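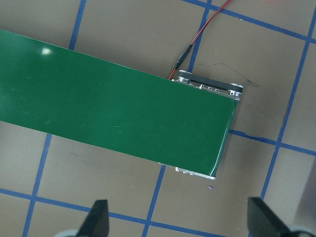 Progress report to the Wukudis Fund: Parish and Market Life in Torkton in the Hungry Years

We are very glad to be writing to you again, and gladder still that there is more to tell than there was last time. When you agreed to support our study of how the people of Torkton got through the bad harvests of the 1690s, we had a box list, a good deal of hope, and only a hazy idea of what the overseers of the poor had left behind them. We now have a much better idea, and it has kept us happily busy (and now and then up rather late) ever since.

The biggest piece of news is that the overseers' accounts have been read from end to end. There are 21 account books, some in a lovely clear hand and some in a hand that made us want to go and lie down. From them we have transcribed 600 separate payments: bread, shoes, firewood, a shroud, the mending of a roof, a week's keep for a child whose mother was sick. Many are only a line long, but put side by side they show which households asked for help once and which came back winter after winter. The weaving families near the river show up far more often than we had guessed, and the farm servants far less.

The market records have been slower going. Two of the toll books are badly stained along the lower half, and we have left gaps in the transcript wherever we couldn't agree on a reading. We would sooner do that than guess at a grain price, as so much of the later argument leans on those figures. The neighboring parish of Dremow kept its own book of grain sales, and we hope it will help us fill in a few of the missing months. We have asked to see it and have had a kind reply, though no date for a visit yet.

We should also mention the hamlet of Were, which wasn't in our original plan at all. It paid its poor rate to Torkton but seems to have looked after its own widows by a private arrangement, paid in barley, and there are letters complaining about it that are a joy to read. We would like to give it a short chapter of its own, and we can do so within the present budget by trimming the section on road repairs.

On money, we are a little under on travel and a little over on copying, and the two very nearly cancel out. The full statement is attached. We don't need to ask for anything further at this stage.

Between now and January we plan to finish checking the transcripts, visit Dremow if we can, and draft the chapter on the weavers. We will send you that draft as soon as it is fit to be seen, and would be grateful for any comments.

With our warmest thanks,
The Torkton Poor Relief Project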